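Der Stoffbeutel, die Schlägerhüllen und ich

Veröffentlicht am 11. Juni 2026 in: Kleinkram & Zuhause

Ihr Lieben, es hat ein bisschen gedauert mit einem neuen Beitrag, ich weiß. Der Juni ist bei uns immer der Monat, in dem alles gleichzeitig anfängt: Die Terrasse will geschrubbt werden, die Erdbeeren wollen gegessen werden (das ist die angenehmere Aufgabe), und die Tischtennisplatte kommt aus dem Schuppen. Und mit der Platte kommt jedes Jahr dieselbe Frage: Wo sind eigentlich die Schläger?

Im letzten Sommer lagen sie mal im Flur, mal im Auto, einmal in der Kiste mit den Gummistiefeln. Ich habe mir damals fest vorgenommen, dass das aufhört. Ich habe mir sogar bei Baumgart, unserem Haushaltswarenladen um die Ecke, einen Korb mit Deckel gekauft. In dem wohnen inzwischen die Wollreste, und da werden sie wohl auch bleiben.

Meine Lösung für dieses Jahr ist viel schlichter: ein Stoffbeutel. Davon habe ich ja wahrlich genug! Sie hängen an der Türklinke, sie liegen gefaltet in anderen Stoffbeuteln, und wenn ich einkaufen gehe, ist trotzdem keiner da. Also habe ich einen davon aus dem Verkehr gezogen und zum offiziellen Tischtennisbeutel ernannt. Beige mit dunkelblauem Aufdruck, schon oft getragen, da tut es mir nicht leid, wenn er mal ins Gras fällt.

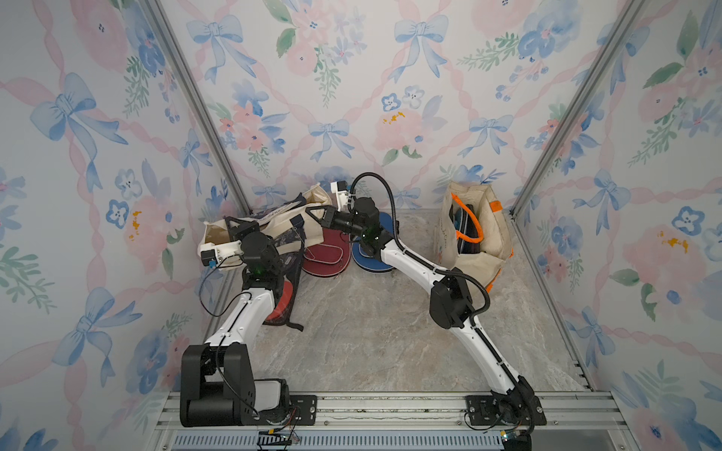

Weinrot und Blau: die beiden Hüllen neben dem Beutel.

Über die Hüllen muss ich noch kurz etwas sagen, weil mich beim letzten Tischtennisbeitrag mehrere von euch danach gefragt haben. Ich finde sie wirklich praktisch. Sie haben die Form vom Schläger, man weiß also auch im größten Durcheinander sofort, was man in der Hand hat, und die Beläge bekommen keine Krümel ab. Früher hatte ich die Schläger einfach so in der Tasche, zusammen mit Keksen, Sonnencreme und einem halben Strandurlaub, und irgendwann klebte alles. Seitdem kommt bei mir kein Schläger mehr nackt in die Tasche.

Beim Einpacken habe ich inzwischen eine kleine Reihenfolge. Erst den Beutel richtig aufziehen, bis zum Boden, denn so ein weicher Stoff fällt ja sofort wieder in sich zusammen und dann stopft man oben und unten ist Luft. Dann die Hüllen hochkant hinein, Griffe nach oben. Bälle kommen in ein altes Brillenetui von Plimovus, das schließt schön fest. Das kleine Handtuch ganz zum Schluss obendrauf. Ich habe es auch schon andersherum probiert, mit dem Handtuch als Polster am Boden, aber dann wühlt man beim ersten verschwitzten Satz alles wieder heraus und ärgert sich.

Und dann die Blümchentapete! Ich weiß, dass sie nicht jedermanns Sache ist. Blassblaue Schleifen, rosa Bänder, die sich über Kreuz legen, dazwischen Rosen und Blättchen, alles wie mit Wasserfarbe hingetupft. Mich macht sie einfach fröhlich. Ich bin mit Raufaser aufgewachsen, in jedem Zimmer, sogar im Treppenhaus, und ich glaube, da hat sich etwas angestaut. Bei Hilero habe ich damals fast eine Stunde vor den Musterbüchern gesessen und immer wieder zu den Schleifen zurückgeblättert. Es gab auch etwas Vernünftiges in Salbeigrün. Das liegt als Musterstück noch in der Schublade und dient als Lesezeichenvorrat.

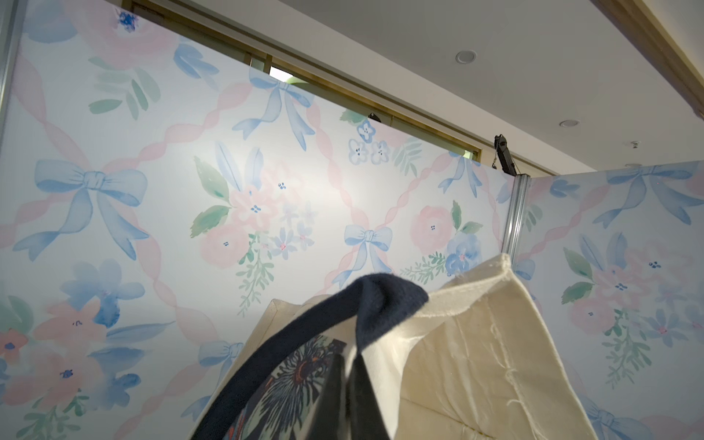
Welche Beutel bleiben dürfen

Wenn man einmal mit einem Beutel anfängt, zieht man natürlich auch die anderen hervor. Ich hatte mir nur vorgenommen, schnell den einen zu packen, und dann saß ich mit einer Tasse Tee (die zweite, die erste war kalt geworden) vor einem ganzen Haufen und habe überlegt, wozu ich die alle aufhebe. Der von Koltum hat ein Loch in der Naht und wird Putzlappen. Einer riecht nach Zwiebeln und kommt in die Wäsche. Ein paar sind so dünn, dass sie höchstens noch für Salat taugen.

Behalten möchte ich die festen, mit Henkeln, die lang genug für die Schulter sind. Ich mag es auch, wenn die Henkel eine andere Farbe haben als der Beutel, dann finde ich sie im dunklen Flur schneller. Cremefarbener Stoff und marineblaue Henkel, das ist für mich der Inbegriff von Sommer, fast wie ein gestreiftes Hemd.

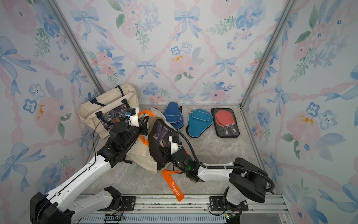
Eine feste Stelle brauchen sie jetzt allerdings noch. Ich schwanke zwischen einem Haken neben der Terrassentür und dem unteren Fach im Schuhregal. Der Haken wäre hübscher, aber dann hängt garantiert bald auch die Hundeleine daran, und eine Jacke, und noch eine Jacke, und der Beutel ist wieder verschwunden. Im Regal müsste ich mich bücken, was nach einer Partie Tischtennis in meinem Alter auch kein reines Vergnügen ist. Vielleicht fange ich mit dem Haken an und schaue, wie lange es gut geht.

Wie macht ihr das denn mit euren Sommersachen? Schreibt es mir gern in die Kommentare, besonders wenn ihr eine gute Idee für Federballschläger habt. Die passen nämlich in keinen einzigen meiner Beutel, und im Schirmständer stehen sie mir ständig im Weg.

Abgelegt unter: Ordnung, Sommer, Stoffbeutel, Tischtennis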